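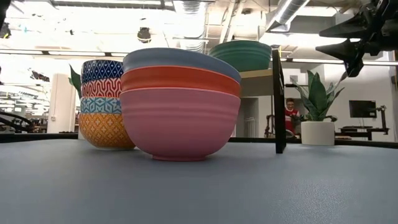 Ostby Student Team Releases Covach, a Bowl-Stacking Data Set and Control Policy for Tabletop Robot Arms

Final-year project covers nested bowls, two stack types and a raised shelf

OSTBY, December – Students in the Manipulation Project course at the Ostby Institute of Technology have released Covach, a set of recorded robot demonstrations and a trained control policy for handling stacks of household bowls. The release includes the recordings, the training code, the task definitions and the results of the team's final evaluation. Development took place in the Kwofie Laboratory, with equipment funding from Bultix, a supplier of grippers and mounting hardware.

Nested bowls are a hard case for a two-finger gripper. When bowls sit one inside another, only a narrow band of each rim is exposed, and the gap between neighboring rims can be smaller than the thickness of a fingertip. A grasp that enters too deep picks up two bowls. A grasp that is too shallow slips off the rim or tips the stack. Bowls of different sizes and surface finishes change the usable grasp depth from one layer to the next.

"The first version of the policy treated every stack as a single object," said Mawar Sitompul, the student lead for the project. "It would close on the top bowl and lift whatever came with it. Most of the fall term went into the approach angle and the last few millimeters before contact."

Task definition

Covach defines three tasks. In the first, the arm removes the top bowl from a stack and places it upright on the table. In the second, it moves a bowl between the tabletop and a low shelf. In the third, it builds a stack from separate bowls in order of size. Start positions are varied between episodes, and two stacks may be placed close enough together that one partly hides the other from the fixed camera.

The object set includes bowls with printed patterns and bowls in solid colors, some smooth and some ribbed. Patterned surfaces were included after early tests in which the vision model mistook printed lines for rim edges. Ribbed surfaces were kept because fingertips behave differently on them depending on where contact is made.

Recording and review

Students operated the arm by hand controller to produce the demonstrations. Each episode stores joint positions, gripper opening and synchronized video from a fixed camera and a wrist camera. The fixed camera supplies the layout of the table. The wrist camera supplies the position of the rim relative to the fingers during the final approach. 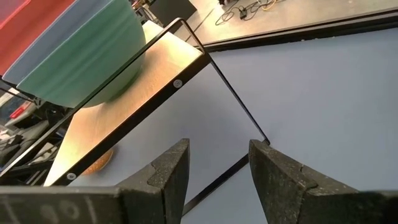
Wrist camera view of the gripper fingers, with a stack of three bowls on the shelf.

The team recorded 2,454 episodes. After review, 1,633 were accepted for training. Episodes were rejected for dropped video, operator pauses longer than the set limit, unintended contact with the shelf, or a final bowl position outside the marked tolerance. Rejected episodes are included in the release in a separate directory, with the rejection code attached, for groups working on failure detection.

Two students reviewed every episode independently. Where their codes differed, the episode went to the course instructor, Radka Vukadinović, for a final decision.

"Review was graded on the same basis as the software," said Vukadinović. "Students who had operated the arm were not permitted to review their own episodes. That rule slowed the schedule by several weeks and I would apply it again."

Evaluation

In the final evaluation, the policy ran 70 trials on bowl arrangements that did not appear in the training data. It completed 49 of them without operator input. A trial counted as complete only if the correct bowl was moved, no other bowl left its stack, and the moved bowl came to rest upright.

Double lifts were the most common failure, followed by incorrect placement at the shelf edge. The policy performed better on smooth bowls than on ribbed ones. Results by task, bowl type and start position are listed in the technical report, along with the full trial log.

The room was left in ordinary use during both recording and evaluation. Background objects, people and overhead lighting were not screened off, and no backdrop was used. The report notes that results under controlled lighting were not measured.

Course structure

The Manipulation Project course runs over two terms. Students are assigned to hardware, data or learning groups in the first term and exchange groups once before the second. Each group maintains a written procedure that must be usable by the incoming group without verbal instruction. The procedures for camera calibration, fingertip replacement and stack layout are part of the Covach release.

Next year's section will continue with the same object set and add plates and lidded containers. The incoming team also plans to test a shorter fingertip profile intended to reduce double lifts.

Availability

The Covach data set, code and technical report are available on request for teaching and noncommercial research. Requests should state the arm and gripper model in use, as joint limits in the supplied configuration files must be edited before the policy is run on other hardware.

About the Kwofie Laboratory

The Kwofie Laboratory is the teaching laboratory for robotics and automation at the Ostby Institute of Technology. It supports undergraduate coursework, student projects and the institute's robotics club.

Media contact
Radka Vukadinović, Course Instructor
Kwofie Laboratory, Ostby Institute of Technology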